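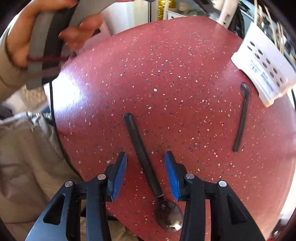
The Ledgers of Trevow

Between January and the following fall, over 2,000 people left the river town of Trevow. Most were members of its Jewish trading families. The town register recorded 870 of them as "traveling."

Historian Dalia Shawky has spent 3 years on that word. Her study, published by Komwood, argues that it had legal weight. A resident listed as traveling kept title to a house but lost the right to sell it. When the listing lapsed, title passed to the district.
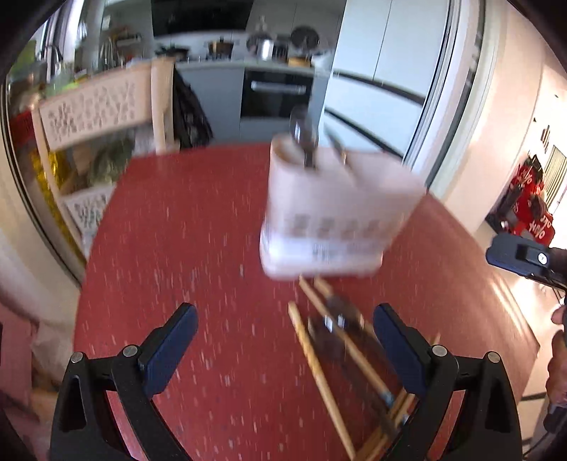
A utensil holder and a red speckled tabletop.

Shawky works from tax ledgers and shipping receipts, and uses family memoirs only to check dates. Karim Belkadi, who reviewed the ledgers separately, accepts her reading of the property rules but disputes the timing. He places the first transfers before the main departures, which would make the register a record of seizures already under way.

The second volume covers claims filed abroad by the families' descendants. Most are still open.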